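Progress report to the Wendthorpe fund — grasping in simulation, second period
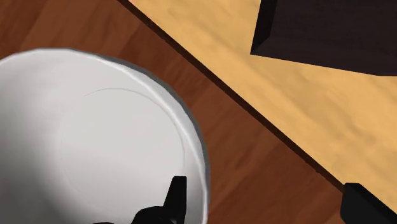 *Katon manipulation group, Binville. Submitted December, for the programme manager. Draft figures, not for circulation outside the fund.*

**Where we are**

Simulator side is done bar tidying. Policy training is running. Real arm work has slipped, see below. Money is fine.

The main thing this period was the bowl task. Wrist view only, white bowl on a wooden surface, fingers open, policy has to choose where on the rim to take hold and then lift. You asked last time why we were spending so long on one dull object. Short answer — it's the one that breaks the old method. Large, pale, plain inside, and up close it doesn't fit in the view, so the policy has to work from a piece of rim and a bit of shading. The Prokopenko baseline (our name for the old pipeline, sorry, it stuck) wants a full outline before it commits to a grasp. It doesn't get one here.

**Result so far**

Held-out set of 120 simulated starts, same starts for both methods.

- Old pipeline: 18 successful lifts
- New rim-first policy: 84 successful lifts

Success means bowl clear of the surface and still held at the end of the trial. We haven't moved that definition since the proposal.

So a big jump, but I would not put it on a slide yet. One bowl shape, one family of wood textures, and the lighting varies less than it should. The new policy was also tuned by people who had been staring at this task for months. A fresh set of starts is being generated by somebody who hasn't seen the results.

**What the failures look like**

Went through the misses by hand. Most common one is closing too shallow: fingers meet on the lip, bowl tips, drops. Second is worse to fix. Policy takes the faint line where the flat base meets the inner wall for the rim, and comes down inside the bowl. Happens mostly when the real rim is low contrast against the wall behind it. Adding depth noise in training made this one rarer but made the shallow grasps slightly more common, so no free lunch yet.

A handful of odd ones where the arm just hovers till time runs out. Not understood. Might be the action smoothing, might be a bug in the reset.

One more thing for honesty — the bowl mesh is coarse, the rim is faintly faceted if you look. We worried the policy was picking up on the short straight segments. Swapped in a finer mesh for a small check and the success rate hardly shifted, but it was a small check and I'd like it repeated properly before anybody relies on it.

**Slipped**

Real arm trials were meant to start this period. They haven't. Replacement finger pads came in the wrong size and went back, and the bench at Binville was being rewired for longer than we were told. Two months behind on this part. Rest of the plan isn't affected as the simulator work doesnt wait on it.

Write-up of the training recipe also late, my fault, half of it exists.

**Next period**

1. Blind re-run on the fresh starts, both methods
2. Three more bowl shapes, plus a dark one, plus much wider lighting
3. Fix or explain the hovering
4. First trials on the arm, bowl only, no clutter
5. Finish the recipe document and send it over

Clutter was in the original plan for next period. I'd like to push it back untill the arm numbers are in. Needs your agreement under the grant terms so please say yes or no when you reply to this.

**Spend**

Under budget on travel, slightly over on compute, nets out under. No change to staffing. We'd like to move the unspent travel money to compute for the blind re-run, form to follow seperately once finance here has signed it.

Raw logs and the failure notes are in the shared folder, under the Katon directory. Ask if the access has expired again.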